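Last updated: August

Mendeck hand-held gripper kit — hire or buy? Opinions wanted

khurram_kiani
I've been offered a pair of the Mendeck hand-held grippers on a monthly hire, with the option to keep them at the end. They come with the Fiso software, a case that weighs as much as a small dog, and a quick-start guide which is neither. The plan is to record small household jobs at home and use the recordings to train an arm we have at work. Has anyone here lived with a set? The brochure says "ready in minutes" and I have bought flat-pack furniture before, so I know what that phrase is worth.

Budget is 2000 all in. I'd like to come out of this with some of it left.

pegandpulley
Had a set for a whole winter. The grippers themselves are good. Trigger is light, fingers close evenly, and the blue pads hold on to far more than I expected. The software is where your evenings go. Fiso wants to calibrate every time you so much as change your socks.

Buy spare pads when you order. They arrive with the speed of a glacier with a bad knee.

bhutto_bench
Disagree about the software. It has been fine since the spring update. You do have to calibrate both hands at the start of a session, but it takes me 2 minutes and I drink tea through it. What I'd grumble about is the weight. After an hour my wrists feel as though they've been personally insulted.

pegandpulley
2 minutes on which planet? Mine sulks if the curtains are open.

bhutto_bench
Close the curtains, then.

yaqin_cui
I have been running a pair for the training team at Drurnby, so here's what I'd tell anyone before they sign. We do kitchens, desks and bedrooms, and the grippers cope with most of it. Mugs, socks, tissue packs, books, soft toys: all easy. The trouble starts with anything thin, and especially with anything thin that has opinions about which way it would like to lie.

Jewellery has been our hardest set by some distance. The job sounds like nothing: pieces out on a cloth, shallow open box behind them, put the one in the other. I lost most of an afternoon to it and came out with a new respect for fingernails.

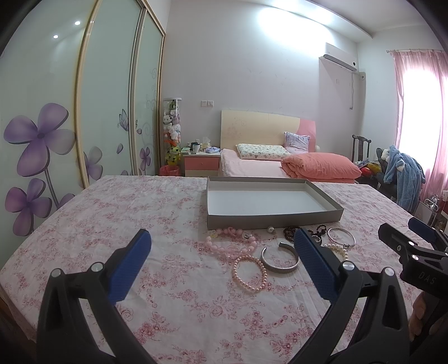
Notes by item, hardest last:

1. Big round beads. The pink bracelet was a pleasure. The pads sink in between the beads and it comes up in one go.

2. Open cuff. Fine if you come at it across the band. Come at it from the ends and it skates off across the table like a hubcap.

3. Small pearls. Manageable, as long as you take one side of the loop and let the rest dangle. Try to grab the whole bracelet and it folds up and leaves by the side door.

4. Dark beaded strands. Not hard to hold, but they get up to mischief with whatever is lying next to them. I went in for a strand and came up with a ring as well. Bonus points, wrong recording.

5. Thin bangle. It lies flat and there's nothing to get under. I tip it up with one gripper and take it with the other, and that's why I wouldn't buy a single.

6. Fine chain. I have nothing polite to say about fine chain. Pick it up by the pearl at the end or don't pick it up.

Do use a cloth, by the way. On a bare table the pads press straight down on to a hard surface and you can't get beneath anything. A bit of give helps more than any setting in the menus. Ours has flowers on it and the recordings are none the worse.

solder_and_sons
Number 5 is the most useful thing anyone has written about this kit, the brochure included. I bought a single to save money. Reader, I bought the other one 7 weeks later, at full price, with postage.

khurram_kiani
Brilliant, thank you. So a pair it is. Does the patterned cloth not confuse it? The sales chap at Mendeck was very firm that we should use a plain grey mat, which he happened to sell.

yaqin_cui
Depends what you're training for. If your arm is going to live on a grey mat, buy the mat. Ours are supposed to end up in people's homes, and I've yet to visit a home that was grey mat throughout. We want quilts and curtains and cuddly toys in the background.

pegandpulley
I'm with the sales chap here, for once. Start plain. Get 20 clean recordings you trust, then bring on the flowers. If you begin with a busy table and the results are poor, you won't know whether to blame the cloth, the light or your own cack hands.

yaqin_cui
That's fair for a first week. I'd still not pay Mendeck for the mat. A pillowcase does it.

bhutto_bench
I use a tea towel with a map of the Isle of Wight on it. Results are excellent as far as Cowes.

khurram_kiani
Right. Pair, spare pads, pillowcase, no mat. Anything on hire against buying?

solder_and_sons
Hire for the first month and read the bit about wear. They charged me for scuffs on the finger tips, which on a device made for picking things up seems a bit rich. Photograph everything the moment you open the case.

pegandpulley
Agreed on photographs. And keep the foam. They want the foam back.

khurram_kiani
The foam is already in the loft. I'll report back once I've met the chain.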